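Cilelow packing floor – staff meeting on the Niko trial
Minutes, 12/16/18, kept by Parvaneh Rahimi
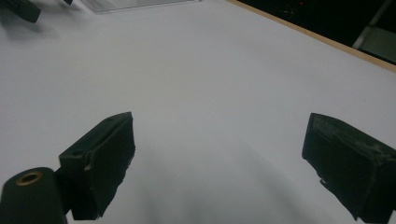
Will anyone lose hours when the second station goes in?
Management's answer was that hours are fixed through June. After that there is no promise in writing.

The question came from the floor and was asked first, ahead of the agenda. Tùng Ung, for management, repeated that the aim is to move people to inspection. Asked how many inspection jobs exist today, he said 4. There are 37 people on the packing floor. Several people did that math out loud.

1. Last minutes
Approved with one fix: the Flomska visit was unpaid time for day shift, and the earlier minutes left that out. Still unpaid.

2. Trial numbers
Tùng reported 143 stops logged on the Niko station so far. He called this normal for a new line. I asked who clears the stops and was told "the operator." The operator is a packer who also keeps a packing target, and the target has not been lowered. Tùng will look into it. He said the same at the last meeting.

3. Training
Ogunleye, the supplier, is offering five places on a one-day course. Night shift asked whether any places are for them, as the course runs 9 to 4. No answer yet. It was also asked whether finishing the course changes anyone's pay grade. It does not at present.

4. Demonstration
There was a request to see the gripper run a full shift on mixed boxes, soft bags included, before anybody signs off on it. The supplier's demo used one box size. Tùng thought a half shift would be enough. The floor did not agree – left open.

5. Gripper pads
Day shift wants to know who pays for new pads and who changes them. Maintenance says it is not in their contract. Neither is it in ours.

Actions
Tùng: put the June commitment in writing, with a line on what follows it.
Tùng: packing target at the Niko station.
Parvaneh: collect names for the course, both shifts.

Next meeting to be posted by the time clock.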